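Storing produce in a small apartment, part four: sorting

26 July 2023

The first three parts of this series covered the refrigerator, the hanging baskets and the failed experiment with the crate under the sink. I have had more mail about the crate than about anything else on this site, and I will not be reopening the subject. It was too warm in there, and the potatoes sprouted.

This part covers sorting. By sorting I mean the step between carrying the bags in and putting anything away, which most people do standing in front of an open refrigerator. I did it that way for years. The result was greens on top of apples, tomatoes under everything, and a drawer that had to be emptied completely at the end of the week to find out what was in it.

The surface

Sorting needs a flat area larger than the volume of the bags would suggest. Round fruit can't be stacked during inspection, and leafy vegetables take up more room out of the bag than in it. My counter is 24 inches wide and the drying rack occupies most of that. The desk has a monitor on it. The floor is a floor.

The remaining flat surface is the bed, so the bed is what I use. Fabric has one advantage over a counter, in that an apple put down carelessly does not bruise. It has two disadvantages. It picks up grit and plant moisture, and it is not level, so anything round will travel toward the nearest hollow.

The first is dealt with by a plastic sheet. I have tried several weights. Heavy sheeting of the sort sold for painting lies flat but is stiff, slow to fold and difficult to wipe in the creases it was sold with. Thin plastic wrinkles as soon as it is spread and never comes fully smooth, and I have stopped trying to make it. The wrinkles are useful. A small ridge is enough to stop a cherry tomato. Thin plastic also dries faster on the shower rail, and when it tears the replacement costs very little. I buy the cheap pink kind from the Gondal shop near the station, a 100-foot roll that has lasted since last June.

The second disadvantage is dealt with by plates and trays. Anything that rolls goes in a tray with a rim. Leafy vegetables go on a dinner plate, heaped, stems pointing whichever way they happen to fall. I don't trim at this stage. A cut stem starts losing water through the cut, and there is no point in starting that clock before the greens have somewhere to go.

The order

I sort in order of how much damage an item can do to its neighbors.

Apples come out first. They give off ethylene, which speeds ripening and yellowing in other produce, and the quantity rises if the skin is broken. Each one gets turned over once. The places to look are the hollow around the stem and the lobes on the underside, where soft spots tend to start and where a glossy skin hides them well. Pressing with the thumb is common and I would advise against it. A thumb hard enough to find a bruise is hard enough to make one. Hold the fruit from both sides, tilt it to the light and look for a change in the reflection. A dull patch on an otherwise shiny apple means the flesh behind it may be going.

Pale speckles on a red apple are lenticels, small pores in the skin. They are not a defect. I mention it on account of a reader who wrote in to say she had been cutting them out.

Greens come second. I separate the bunch far enough to see the middle, remove anything yellow or slimy, and put the rest back on the plate. If the leaves are wet they stay out, loosely piled, until they aren't. Wet leaves in a closed container last two or three days in my refrigerator. Dried first and wrapped in a cloth, the same leaves last more than a week.

Small tomatoes come last. They are checked for splits, usually near the stem end, and the split ones go straight into a bowl for that night. The sound ones stay at room temperature in a single layer. Refrigeration does keep them longer, at some cost in flavor, and I only do it when I have bought too many.

Labels

Zhuoran Wan, who lives upstairs and read the drafts of this series, asked why I don't date everything. I did, for one season. I used a roll of Trodness freezer labels, which hold well on plastic and poorly on ceramic, and I recorded what went in and what was thrown out in a spreadsheet. It reached 1564 rows. The discarded items came to 181, and a large share of those were herbs. The practical conclusion was to buy fewer herbs. After that the labels told me nothing I couldn't see by looking at the food, and I stopped.

The spreadsheet did show that anything stored behind something else was more likely to be discarded, whatever its shelf life. The current arrangement is therefore one item deep wherever the shelves allow it. I moved the Cirenia containers to the freezer for this reason. They are good boxes, but they are too tall, and on a refrigerator shelf they screen off whatever is at the back.

Clearing up

The sheet is folded inward from all edges so that the grit stays in the middle, carried to the sink, shaken out and wiped with a damp cloth. Vinegar is optional. I use the Pladier spray because I had it already. The sheet has to be dry before it is folded for storage, or the layers stick together and smell.

The bedding underneath should be checked before you sit on it. I have found tomatoes.

Part five will deal with onions, garlic and the question of what to do with half a cabbage. I have a draft, but the cabbage measurements need to be repeated with a working scale.

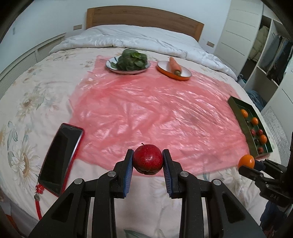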